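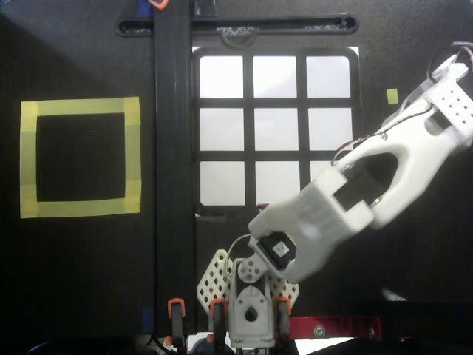 The Fladar colony was kept at 22 degrees on a twelve-hour light cycle. Kekeli Ofori entered the room at the start of the dark phase, signed the log, and took down the first cage.

Animal 414 had been injected with the control antibody. According to the sheet, its skin should have been normal. Kekeli lifted it under the red lamp, pressed the skin behind the neck with a gloved thumb, and pushed gently sideways. The top layer slid and wrinkled.

She put the animal back and read the ear tag again. Then she checked 400, which was in the treated group. The skin held firm.

She wrote both results in pencil and went to find Ingegerd Dahlgren, who was at the microscope with a tray of sections.

"Two possibilities," Ingegerd said, without looking up. "The tags were swapped, or the syringes were."

"Or the antibody does nothing and the control does."

"That is a third. I would not start there."

They pulled the freezer record. The vials had come from Vostport in one box of 62, thawed in August by Nkrumah Amissah, who had left for Timine two weeks later. His handwriting was small and upright. Next to vial 59 he had drawn a line through one lot number and written another, with no initials.

"He always initialed," Kekeli said.

"He did."

Ingegerd turned off the lamp. The paper was with the journal already – four figures, two tables, her name last. She took a clean label from the roll, wrote the cage number on it, and stuck it to the back of her hand.

"Take biopsies from both," she said. "Full thickness. Stain them blind. Give the key to Bernice Tetteh and tell her to keep it from me."

"What about the paper?"

"How long for the stain?"

"Up to three hours."

"Then ask me in three hours."

Kekeli went back for the cages. The log lay open by the door, and under her own name she wrote the time again.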